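Quietschende Scharniere, klemmende Schubladen und andere Dauerbaustellen

Seit wir in der alten Wohnung in der Brunton-Siedlung wohnen, habe ich eine Schublade nur für Kleinkram zum Reparieren. Da liegt inzwischen mehr drin als in der Besteckschublade daneben, und weil mich immer wieder jemand fragt, was ich gegen dies und jenes mache, schreibe ich es jetzt mal zusammen.

Fangen wir mit den Scharnieren an. Bei Türen, die nur ein bisschen jammern, nehme ich einen Bleistift. Tür anheben, Stift rausziehen, einmal ordentlich mit der Mine drüber, wieder rein, fertig! Speiseöl bitte nicht, das wird nach ein paar Wochen klebrig und zieht den Staub an (habe ich in der ersten Wohnung mit der Badezimmertür durch, die klang danach schlimmer als vorher). Wenn Bleistift nicht reicht, kommt bei mir das Silikonspray von Prestum dran, ganz kurz, und dann mit einem alten Socken abwischen.

Schubladen aus Holz klemmen bei uns vor allem im November, wenn die Heizung noch nicht richtig läuft und alles feucht ist. Kerzenstummel nehmen, Laufkanten einreiben, Schublade zehnmal auf und zu. Ein Stück trockene Kernseife geht genauso.

Dann die ausgeleierten Schraubenlöcher, mein Lieblingsthema. Zahnstocher mit Holzleim ins Loch, so viele, wie reinpassen, bündig abbrechen, über Nacht stehen lassen und am nächsten Tag die Schraube wieder rein. Bei der Küchenschranktür hält das jetzt schon ewig – und die wird hier wirklich nicht geschont. Streichhölzer gehen auch, aber den Kopf vorher ab.

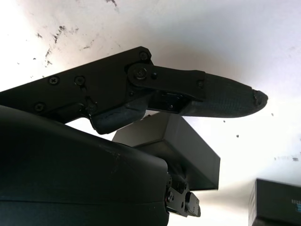 Bei Kreuzschlitzen, die schon etwas rund gedreht sind, lege ich ein breites Gummiband zwischen Schraube und Schraubendreher und drücke fest drauf. Klappt nicht immer. Und bitte den richtigen Bit nehmen, ich habe jahrelang alles mit dem einen gemacht, der gerade oben lag, und mich dann gewundert. Mein Bitkasten von Derncombe hat 30 Stück, davon brauche ich vielleicht vier.

Noch was zur Küche: Kalkränder am Wasserhahn gehen am besten mit einem Stück Küchenpapier weg, das man mit Zitronensaft tränkt und drumwickelt. Eine halbe Stunde reicht, danach gut abspülen. Auf Marmor oder anderem Kalkstein hat Zitrone aber nichts verloren, da gibt es matte Flecken, die man nicht mehr loswird.

Für verstopfte Abflüsse steht bei mir nur noch der Pömpel bereit. Überlauf mit einem nassen Lappen zuhalten, sonst pumpt man bloß Luft! Und die Haare aus dem Sieb holen, bevor sie durchrutschen, auch wenn es eklig ist.

Den Kleber von Etiketten auf Schraubgläsern kriege ich mit Öl und etwas Natron ab. Einreiben, Kaffee trinken, abspülen. In den Gläsern sortiere ich dann wieder Dübel.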